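Dilek Erdem se planta ante su discográfica (y yo aplaudo desde la cama)

Agosto de 2020

A ver, que llevo toda la mañana pegada al móvil y necesito contarlo. Dilek Erdem, la voz detrás de "Skadetti", ha publicado una carta larguísima en la que explica por qué no va a firmar la renovación con Praslow. Y no se corta nada: dice que en las reuniones le preguntaban a su mánager (hombre, claro) por los arreglos que había escrito ella, y que en los créditos de su segundo disco, "Eren", apareció como "colaboradora" en canciones que compuso sola en su habitación.

¡Colaboradora! De sus propias canciones. Me he tenido que levantar a por otro café.

La carta lleva ya 3.208 comentarios y los he leído casi todos, no me juzguéis. Muchos son de productoras e ingenieras de sonido que cuentan lo mismo con otros nombres. Una dice que en febrero la confundieron con la chica del catering en su propio estudio — y que encima le pidieron fruta.

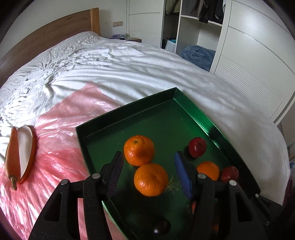 Naranjas y manzanas rojas en una bandeja verde.

Praslow ha respondido con un comunicado de cuatro líneas en el que "lamenta la percepción de la artista" y promete revisar los créditos. La percepción, dicen. Yo a estas alturas me conformo con que corrijan el libreto y le paguen lo que toque, pero entiendo que ella quiera bastante más.

Lo que viene ahora me tiene emocionadísima. Erdem va a sacar el próximo disco por su cuenta, grabado con una banda formada solo por mujeres, y lo presentará en un directo por internet desde la sala Ultport, que sigue cerrada al público. Habrá hasta 100 entradas virtuales con charla posterior incluida, y el resto podremos verlo en abierto al día siguiente. Serán 40 minutos, con casi todo el repertorio nuevo y una versión de "Skadetti" al piano que, según ella, es como la escribió al principio, antes de que le metieran tres capas de sintetizador sin preguntarle.

Yo ya me he apuntado a la lista de espera. Tengo el puesto 1.089, así que muy bien no pinta — pero si alguien consigue entrada y no la quiere, mi correo está en la columna de la derecha.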